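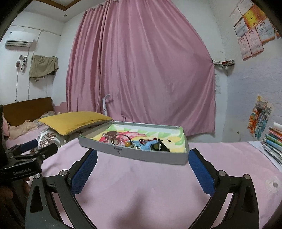
Grey box lid on a pale pink bedsheet.

Plirnaro Household Textiles Word List
Data card, release 3

Summary
Plirnaro is a list of English terms for bedding, towels and table linen, taken from printed shop catalogues. It holds 2643 entries, of which 1653 have a checked definition. The rest carry the catalogue wording only.

Sources
Two catalogue runs were typed up by hand: Bélanger (mail order) and Salter (department store). Trade names were dropped unless they had passed into general use.

Fields
term -- headword, lower case, singular
variant -- other spellings, split by semicolons
class -- one of 17 codes, listed in classes.txt
source -- B, S or both
definition -- plain text, may be empty

File format
UTF-8, tab separated, one header row. Line endings are LF. The accent in Bélanger is kept in the notes but not in file names.

Known problems
"Sheet" and "sheeting" are merged in source B and separate in source S. Sizes were left in inches where the catalogue gave inches. Class 17 (other) is too large and will be split.

Changes
Oct 22, 2024 -- duplicate pillowcase entries removed; "valance" moved to class 4.
July release -- first version built with the Stultik checker. Older files fail its header test and should be replaced.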